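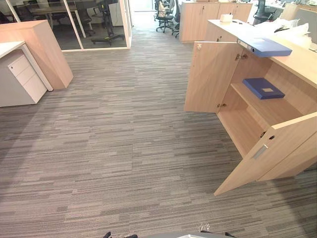 The low cabinet beside the meeting room, where the blue box files are now kept.

2023-01-28 - Paper records at the Isano office are being moved out of desk drawers and into shared cabinets, as the company prepares to give up its rented archive store in March.

The work started with the low cabinets on the aisle between the glass-walled meeting room and the open desks. Files go into blue box files, one subject to a box, and each box is given a shelf before it leaves the desk it came from.

Aiguo Zeng, who is running the move, said the office held some 400 box files when the count was made before Christmas. Another 800 folders are in the archive store, run by Visard, and most of those are expected to be shredded once the dates on them have been checked.
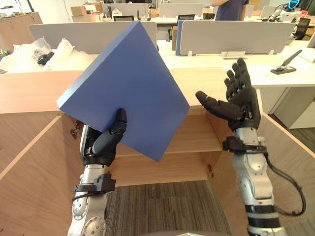 Staff have been asked to go through their own papers first. Anything under five years old that is still in use stays on site. Older contracts go to the legal team, who will decide what has to be kept. Personal papers left in shared cabinets after the end of the month will be put in a crate at reception - they will not be thrown away.

Zeng said the main complaint so far had been about finding things. "People knew which drawer it was in, even if the drawer was a mess," he said. "Now they have to look at a list."

The list is on the shared drive under Gradness, the name the project was given last year. It shows the cabinet, the shelf and the subject of each box, and can be searched by client.

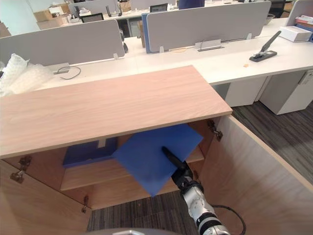

No new furniture has been bought. The cabinets were already in the office and had been used for stationery and old brochures. They are pale wood with two doors and a shelf across the middle, and the box files are to stand on that shelf first, with the space underneath left until the archive boxes come back. Spare keys are held at reception.

Ansari, the firm that shares the floor, is not part of the move, and its 17 cabinets by the far windows should be left alone.

Desk drawers are due to be cleared by the end of February. Questions about the list, or about papers that do not seem to belong to any team, should go to Zeng. 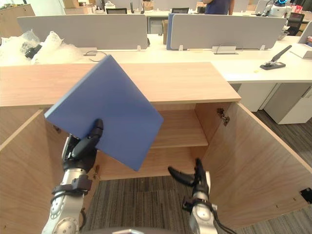 One of the two-door cabinets, open for filing.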